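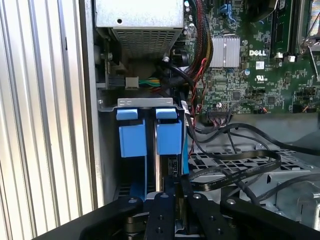 Dwight Ouellet asked why times come after photos in this section when every second report from the Clastumora crossing arrives with no time in it at all. Fair point. Times moved up. Rest of the order as before.

Section 4. Logging a checkpoint incident in Rallier

Read before first shift at the crossing. Covers the incident form only. Detentions at home, road closures and settler damage have their own forms, see the index.

You need:

- Rallier, signed in under your own monitor name
- the blue notebook, or any paper
- the Hawthorne desk number, written down somewhere that isn't the phone
- consent cards in both languages

4.1 Before you go out

1. Open Rallier on the office wifi and let it sync. Wait for the green tick at the top. If the tick stays grey, tell the desk.

2. Check phone time against the wall clock in the office. If they differ, set phone to automatic. Turkimine side and valley side masts sometimes give different hours in the weeks after the clocks change, so look again when you get to the crossing.

3. Settings, then Storage, then Lock on Close. Must be ON. It switches itself off after some updates.

4. Clear anything left in Drafts from the last shift. Either send it or delete it. Don't leave other peoples statements sitting on a phone you are carrying through a search.

5. Tell the desk which gate you'll be near and when you expect to be back.

CAUTION: Do not carry printed copies of old reports through the crossing. Not folded up in the notebook either.

4.2 Opening a report

1. Tap New, then Checkpoint.

2. Choose the crossing from the list. If it's a flying checkpoint (jeep across the road, no fixed post) pick Temporary and drop the pin by hand. The automatic pin is poor in the cutting below Clastumora and will put you in the river.

3. Choose ONE category: Delay, Refusal, Search, Injury, Death, Medical obstruction, Other. If more than one fits, take the most serious and put the others in the notes. The desk can split a report later. Joining two together is a nuisance.

4. Stop there if you aren't safe where you are standing. Tap Save as Stub. A stub holds place, category and time, and you can fill the rest from anywhere.

Note: a stub nobody finishes gets phoned through by the desk the same evening. Please pick up.

4.3 Times

Three separate boxes. They get mixed up constantly.

1. Time it happened. Leave blank if you didn't see it and have no one who did.

2. Time you arrived. Always fill in.

3. Time you were told. Only if you heard from someone else. Put who told you in the source box, not in this one.

Use the 24 hour clock. 16:20, not "after school" and not "twenty past". If a witness says "after the noon prayer" write exactly that in the notes and leave box 1 empty, the desk will work out a range with them.

If an ambulance was called, there's a second row underneath: called, reached the barrier, let through, reached the person. Fill in whichever you know. Gaps are fine. In injury and death reports this row is what lawyers ask for before anything else, and it is very hard to rebuild a week on.

CAUTION: Don't tidy times so that they agree. If two witnesses give different times, enter both, one witness record each. Don't split the difference.

4.4 What you saw and what you were told

Field 11 on the form is the narrative. It has two halves, and the line between them matters.

1. Top half: what you yourself saw and heard. Plain words. "A man in a grey jacket got out of the car. I heard shots. I could not see who fired."

2. Bottom half: what others told you. Start each one with the witness letter (A, B, C, the app gives you these). "B says the car had stopped before the shots."

3. Words to leave out of the top half unless you'd swear to them: attacked, fled, rammed, executed, warned, provoked. If a soldier or an official uses one of them to you, quote it in the bottom half with the speaker marked Official.

4. Army or police statements go in their own box, Official Account. Paste the text whole with the link. Do not shorten. They get reworded during the day, so keep the first version and add the later one under it, with the time you saw each.

5. Family posts on social media: same treatment, Family Account box. Screenshot first, then paste. Ask the family before the text goes anywhere outside Rallier, even if the post is public.

Note: spelling of names. Use whatever the family uses. If the ID card has it another way, enter that under Other Spellings. We once had the same person in the system as two people for most of July because of one vowel.

4.5 Witnesses and consent

1. Show the consent card. Read it aloud if they would rather.

2. Tick the level they chose: Desk only / Lawyers / Public no name / Public with name. No tick means Desk only. The app does this for you.

3. Under eighteen: parent or guardian must be present and agree. Otherwise take no statement. You can write down that a child was there.

4. Phone number goes in the locked field with the key symbol beside it. Never in the narrative. Check this one again before sending, it's the most common mistake there is.

5. Ask how they want to be contacted, and whether there is anybody who should not know they spoke to you.

6. Tell them they can change their mind. Give them the Hawthorne number on the back of the card.

CAUTION: Relatives in the first hours. You can introduce yourself and leave a card. Do not take a statement from a parent, wife, husband, brother or sister of someone killed on the same day unless they ask you to. If they ask you to, take it, keep it short, and mark it Early. The desk will go back.

4.6 Photos and video

1. Only if it is safe and you aren't the only monitor there. Alone = no filming.

2. Use the camera inside Rallier. The ordinary phone camera saves to the gallery, and the gallery is the first thing that gets looked at.

3. Wide shot before close ones. Something fixed in it, the tower or the road sign or the hill.

4. Leave faces alone in the original. Blurring is done on a copy at the desk. If you blur the original we can't use it in court.

5. Limit is 50 MB per file. Longer video gets cut into parts by itself. Don't trim the parts.

6. Somebody else's footage: get it by transfer from their phone if possible, not forwarded through a chat app, which strips out most of what we need. Enter who filmed it as a witness, with a letter, same as anyone.

7. Bodies, wounds: take what is needed to show position and nothing more. Mark Sensitive. Files marked Sensitive do not open on the desk's shared screen.

If told to stop filming, stop. If told to delete, say that the file belongs to the organisation and give the Hawthorne number. If told again, delete. Files taken in the Rallier camera go up as they are taken when there's signal so it may well be safe already. Don't say this out loud.

4.7 Sending

1. Tap Review. Red boxes are missing and required. Amber ones are missing and can wait.

2. Read your top half once more. Anything in it you were told? Move it down.

3. Tap Send. Keep the phone on until you get the receipt. The receipt is a short code, copy it in the notebook with nothing else beside it.

4. Draft wipes itself after the receipt. If it doesn't, close Rallier fully and open again.

No signal: the report sits in Outbox, locked, and goes by itself later. Don't retype it on another phone. That makes a duplicate, and duplicates end up in the totals, and then somebody at a press conference reads our totals back to us.

4.8 Problems

"Error 102" on Send. Your sign-in has run out. Report is safe. Sign in again and resend.

Pin jumps after saving. Known fault with Temporary checkpoints. Put a landmark in the notes, "below the quarry gate", and the desk will move it.

Grey tick all day. Usually the mast. If other monitors at the same gate have green, restart the phone.

Wrong category sent. Leave it. Message the desk with the receipt code. Don't send a fresh one.

Phone taken. Ring the desk from any phone as soon as you can and say "lost handset" and your monitor name. They'll close the account. You do not need to explain on the line. Do not try to sign in from a borrowed phone afterwards, it reopens the account.

Witness rings you and wants the statement withdrawn. Say yes. Then tell the desk, with the witness letter and receipt code. They confirm back to the witness, you don't have to chase it.

4.9 After the shift

1. Ring in. Even if nothing happened, even if you were only there for the morning queue.

2. Quiet shifts get logged too. New, then Quiet, then pick the gate. Takes a moment. Without these we can't say what is ordinary for Clastumora, and the first thing we are asked after a shooting is what the crossing had been like in the days before.

3. Notebook pages with names on go in the locked box by the stairs, not home with you.

4. After any Injury or Death report the desk will ring you the next morning whether you want it or not. It's not about the form. You can ask to be taken off the gate rota for as long as you like, no reason needed.

Note for supervisors: monitors new to the Turkimine side do their first shifts paired. Set this under Rota, Pairing. Don't override it because someone is off sick, close the gate post for that shift instead and tell the desk it's uncovered.

Section 5 covers amending a report after it's been sent, including offical accounts that change.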